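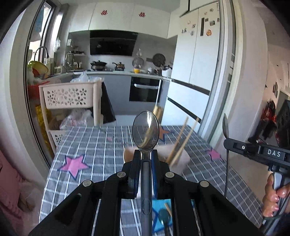
Week 5 – Cliffhangers, Cold Opens and the Season That Might Not Come

Okay, so last time we got through the pilot and why it has to do so much work in so few pages. I promised we'd move on to endings, and I meant it, although we need a small detour through cold opens first (bear with me, they're related).

A cold open is whatever plays before the titles. In class I used the first episode of Lakwood, the small-town mystery you all voted for, and if you missed it please catch up before you read any further! The sheriff finds the truck, the radio is still playing, and then we cut to titles. Notice how little we learn. We don't know who she is yet, or why the song bothers her, and the writers don't come back to the song until the finale. That's a long time to ask people to carry something around in their heads.

Terms to know for the quiz:

Hook – the question that keeps you watching this scene.
Runner – a small bit that comes back through one episode.
Arc – a change that takes a whole season or longer.
Button – the last beat of a scene, often a joke or a look.

People mix up hook and button all the time. I did it myself on the board last week and Hiếu Phan very kindly let me finish the sentence before putting his hand up.

Now, cliffhangers. I sort them into 2 kinds, and you're welcome to argue with me. The first is the danger kind: somebody is hanging off the roof, will they fall? The second is the knowledge kind, where everybody is perfectly safe but we've just found out something awful. Quezada ends its first season on the second kind, with the brother reading the letter at the kitchen sink, and I still think it's one of the best last scenes I've shown in this course. Zikura goes for the roof. It's fun! But watch it a second time and see how much of the tension is left.

Bình Sầm asked a great question at the end: what should a writer do when the show hasn't been renewed yet? Some rooms write a finale that closes the main story and leaves one side door open. Others shoot an extra scene and decide later whether to use it. And some just gamble, which is how we got the ending of Stomex – a whole fan base waiting on a door that never opened. I'm still a bit sore about it, as you may have noticed.

Reading: pages 171 to 184 in the course pack, then the short interview on page 259. Skip the footnotes unless you enjoy that sort of thing.

To bring next time: one page on a season finale you know well. Tell me which kind of cliffhanger it uses, what question it leaves hanging, and whether you'd have been okay with it as the very last episode. Any show is fine, including cartoons. Please don't all pick Lakwood.

We'll watch the Quezada finale again at the start of class, so be on time or you'll miss the letter.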